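The Chores Are Harder Than the Warehouse

The company is called Hestach, and it rents the second floor of a former print shop. It has been trying for a little over three years to get robot arms to do small, dull jobs: clearing a desk, restocking a shelf, putting cups away. I spent most of an afternoon in December with the engineer who runs its testing group. She asked that I leave her name out, because she wanted to talk freely about what doesn't work.

I asked her the question my readers send me most often. Can I buy a machine yet that will tidy my house?

"No," she said. "You can buy a vacuum. You can buy a dishwasher, and that's a very good robot if you think about it. But something that walks into a room it hasn't seen and puts it in order, no. I wouldn't sell you one, and I'd be careful around anyone who offered."

She came to household work from a parts warehouse, where she looked after picking arms for six years. In the warehouse, she said, most of the trouble had been taken care of before the arm moved. The bins were always the same size. The lights were always on. If a product was hard to grab, someone changed the packaging.

"At home the person is not going to change the packaging for you," she said. "They've got a mug from a gas station and a mug their kid made. They want both of them picked up."

Hestach's current project is called Bravisitz. It covers desk and table clearing, and it is the closest thing the company has to a product. An arm is shown a surface with ordinary things on it and told what to move and where. The team keeps a library of 292 objects, most of them bought at grocery and office supply stores, and a new skill has to be tried against a good part of that library before anyone writes it up as done.

I asked what "done" means.

"We run 1000 attempts," she said. "We write down every miss, and we write down why. A demo video is one attempt. People see a video and they think it does that every time. I want to know what happened the other 999."

She was willing to give me a figure for bottles. In the last full set, the arm failed 28 times, counting drops, tips and the times when it stopped and refused to go on. She thought that was decent. She also thought it would be annoying to live with.

"If you dropped a bottle that often, your family would say something," she said. "And a bottle is one of the good ones."

A full bottle of water is heavy for its width, she explained, and it behaves. A half-full one sloshes, and the weight moves when the arm does. A nearly empty one gives when it's squeezed and can slide away from a finger that touches it a moment too early. Clear plastic brings its own problem, because depth cameras tend to look straight through it and report the wall or the table behind.

"So the label helps us," she said. "The cap helps us. The arm finds those and guesses the rest. Then you get a customer who peels the labels off."

Flat things are worse. I would have guessed that a notebook was easy, and she laughed at that. A person picking up a notebook slides it to the edge of the table, or gets a fingernail under the cover, and doesn't notice doing either one. A gripper with two hard fingers has to be taught some version of that.

"Where a bottle stands up and gives you a side to hold, a binder is lying there with nothing to get under," she said. "We've tried pushing it off the edge and catching it. We've tried going for the spine, where it's thicker. The spine works better, but then you have to know which side the spine is on."
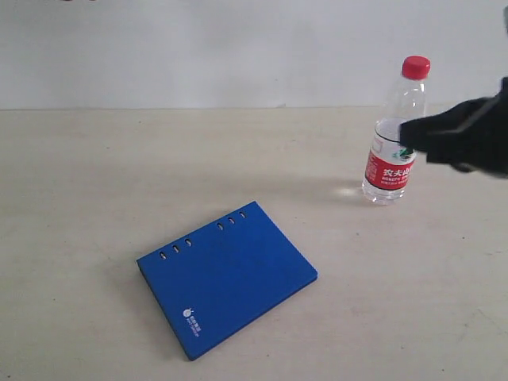 The other hard part is knowing what a person wants. She told me the arm can follow "move the bottle" quite well now. "Clean up" is a different kind of order. Does the notebook go on a shelf, or is somebody coming back to it after lunch? Is the water finished with? Her group tried for several months to have the software decide, and the testers hated it. The current version asks, and if it gets no answer it leaves the thing alone.

"It's less impressive," she said. "People complained a lot less."

I asked about stores, since Hestach has also done some shop-floor work. Last year it placed two arms with Skistlow, a small grocery chain, to face shelves overnight, meaning to pull the products forward so the rows look full. A store aisle sits somewhere between the warehouse and the kitchen. The shelves don't move and the products are known, but customers put things back in the wrong place, and a box of crackers ends up behind the soup.

The arms handled almost 400 facings on a good night. A clerk who knows the aisle can do the same work in less time and will notice a leaking carton while doing it. The arms did not notice leaking cartons. Skistlow kept one of the two after the trial and uses it for canned goods and bottled drinks only.

"I think that was the right call by them," she said. "They kept it for the job it can do."

Did the store cut anyone's hours? She said she had asked, and was told no, but that she didn't want to speak for them. The clerks she met were mainly bothered that the arm blocked the aisle during deliveries.

Speed comes up a lot in her mail too. Most of the arms at Hestach run at well under the pace they are built for. Part of that is safety, since there are people close by, and part is that a slow mistake is cheaper to clean up. Clearing a table with six things on it takes the Bravisitz arm several minutes. I could do it in twenty seconds, and I said so.

"You could," she said. "But would you want to do it in forty rooms? That's who calls us. Schools, offices, a hotel. At home you have to be standing there anyway, so you might as well pick it up yourself."

She doesn't expect to see one of her own machines in a normal kitchen soon. She thinks meeting rooms come first, then hotel breakfast areas, then assisted living, where a resident who can't bend or reach might be glad of a slow arm that can bring a drink across a table. She has a relative in that position, and it was the only point in the afternoon when she sounded in a hurry.

Before I left I asked what she would fix first if she could pick one thing. I expected her to say hands, since most people in this field do. She said recovery. When an arm knocks something over, it should set it upright again and carry on with the job, and most of the time today it stops and waits for a person to come and reset it.

"My youngest could do that at two," she said. "He knocked over everything, and then he picked it up and tried again."

The next full set of attempts at Hestach starts in the spring. It will be the first one to count recoveries separately from misses, and she said she would send me the numbers whichever way they go.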